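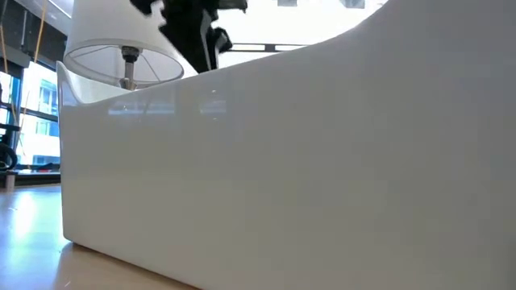 Kivari Reach Cell for Household and Bath Fixtures
Equipment and planning page

Product line: Kivari
Supplier: Wukbridge
Page owner: Nisha Rajput, applications
Last revised: Jul 3, 2025

Overview

The Kivari Reach Cell is a single-arm workstation for picking, placing and wiping tasks carried out over the rim of deep, smooth-walled items such as tubs, basins and large bins. It is sold to labs, fixture showrooms and training sites that need to work in ordinary rooms with daylight, finished floors and furniture already in place. The cell is supplied as a kit and does not require a guarded enclosure for evaluation use at reduced speed, subject to the buyer's own risk assessment.

The kit covers the arm, a two-finger gripper, the controller, one fixed camera and the mounting hardware. Work items are not included.

What is in the kit

Arm and controller, matched and tested as a pair
Two-finger gripper, black, with square-ended fingertips
Fixed camera with side or overhead mount
Floor plate and leveling feet
Cable set and strain reliefs
Emergency stop, wired
Software license, first year

Options

Extended riser. Raises the arm base for items with a high rim. Order with the kit where possible. Retrofitting requires the floor plate to be moved and the camera to be recalibrated.

Brirnel fingertip set. Softer contact surface for glazed, enameled or polished plastic items. Fingertips are a wear part. Budget for two sets in the first year if the gripper will touch the rim on most cycles.

Second camera. Mounts on the side opposite the first. Recommended where the inside of the item must be visible throughout the cycle. A single side camera cannot see past a tall near wall.

Polarizing filter. Fits either camera. See Lighting.

Planning data

Controller supply: standard wall outlet, dedicated circuit preferred
Floor area, arm and work item: allow clear access on three sides
Maximum speed, evaluation mode: 50 percent of rated
Rated service interval: 3,000 operating hours
Commissioning: two working days on site

Ask for the current dimension drawing before committing to a layout. Drawings issued before January show the older floor plate, and the bolt pattern has changed.

Lighting

Glossy white surfaces are the most common cause of delay in commissioning. A curved wall reflects windows and ceiling fixtures as pale patches, and edge detection along the rim becomes unreliable when the background is also bright. The camera exposure can be set for the item or for the room, but in strong daylight it will seldom suit both.

Place the camera with its back to the windows if the room allows it. Where it does not, plan for blinds or screens. The polarizing filter reduces glare from flat panels at a suitable angle and has less effect on tight curves. Lamps near the work area should either stay on for all sessions or stay off. Changing them between sessions changes the reflections and shows up later as unexplained variation in the logged data.

Tarun Chaturvedi in our field group will review room photographs at the quotation stage. Send photographs taken at the hour when the cell will be used most.

Reach and clearance

The approach over a rim is limited by the forearm, which must clear the highest point of the wall while the fingertips travel down inside. For items with a sloping or swept rim, measure at the lowest and highest points and send both figures. The low point is normally used for entry.

Keep hanging cords, floor lamps and shelving outside the swept volume. Soft furnishings are not reliably detected by the contact stop.

Heavy items may be left standing on the floor without fixing. Light plastic items should be held with non-slip pads or a strap, as a side contact from the gripper can shift them enough to invalidate the taught positions.

Flooring

The floor plate can be bolted to concrete or used with the ballast frame on wood. Wood floors flex, and the arm should be re-referenced after the ballast is loaded and again after one day. Protective sheet under the leveling feet is the buyer's responsibility.

Pricing and budget

All prices in US dollars, excluding freight and tax. The arm and controller are quoted per project. Fixed-price items are listed below.

Extended riser: 1,235
Second camera with mount: 2,273
Brirnel fingertip set, polarizing filter, ballast frame: priced on quotation

Items often left out of a first budget are the second-year software license, replacement fingertips, window screening, spare work items for damage testing, and operator time during commissioning. One operator should be present for both days. Remote attendance is not accepted for the safety handover.

Leasing is arranged through Tiwari on a separate agreement. Leased cells are serviced on the same interval as purchased cells. Fingertips and floor protection are excluded from the lease.

Ordering

Send the item drawing or measured rim heights, the room plan, the floor type and the intended task. Quotations are prepared by Harish Goel and remain valid for the period printed on them. Changes to the work item after order may require a different riser and will be requoted.

Questions on software licensing should go to Ximeng Mao. Service bookings and spare parts are handled by Sunita Jaiswal. Quote the controller serial number in all service requests.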